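# Chapter 4: Folding on a Soft Surface

In Chapter 3 we folded towels and pillowcases on a table. A table is hard and flat, and these articles have four straight sides, so the work was easy to explain. In many homes there is no free table on laundry day, and the clothes are folded on the bed. This chapter is about the long-sleeved shirt, folded on a bed that is already made.

When I gave this course in Darnholm in February, I asked the group to bring one shirt each and to fold it as they do at home. Femke Van Damme folded hers against her chest, standing. Lieven Baert put his on the mattress and began with the collar. Both had a good result, but neither of them could say in which order the hands had moved. In this chapter you will learn to say it, so that you can teach it to another person.

## 4.1 Laying out the shirt

Before the first fold, the shirt must lie flat. Pull the blanket tight first, for a wrinkle under the shirt will come back as a wrinkle in the shirt. Then put the body down and smooth it from the middle to the sides with an open hand. The sleeves come last. Take each one by the cuff and draw it out sideways until the cloth between shoulder and cuff has no slack.
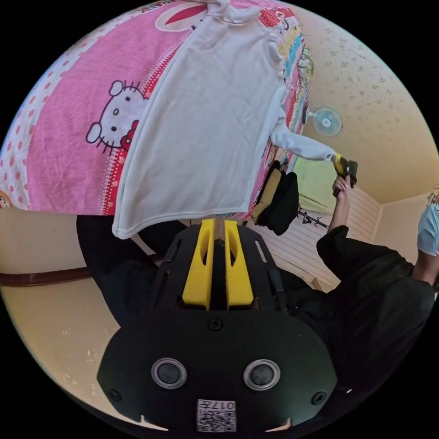

*Figure 4.1. A white long-sleeved shirt laid out on a pink Hello Kitty blanket. One sleeve is stretched out to the side and held at the cuff.*

Look at the collar in Figure 4.1. It is still bunched, while the body has only a few soft creases. The collar is thicker than the rest and does not lie down by itself. Open it with two fingers and press it gently before you continue.

A white shirt is a good choice for beginners when the bed has a strong colour, as the outline is easy to follow. On a white sheet you will often lose the edge of the sleeve. Godelieve De Bruijn, who taught household work in Rallevside for 27 years, always kept a dark cloth ready for this purpose.

## 4.2 Words used in this chapter

**Body:** the part of the shirt between the shoulders and the hem.

**Hem:** the lower edge of the body.

**Cuff:** the end of the sleeve, at the wrist.

**Fold line:** the line on which the cloth is turned over. It is not marked on the shirt, and you must choose it before you lift anything.

## Before you read on

Lay out a shirt of your own on a bed and leave it for 2 minutes. Write down which parts have moved or risen. Keep your notes near you, as we will use them in section 4.3, where the first sleeve is folded in.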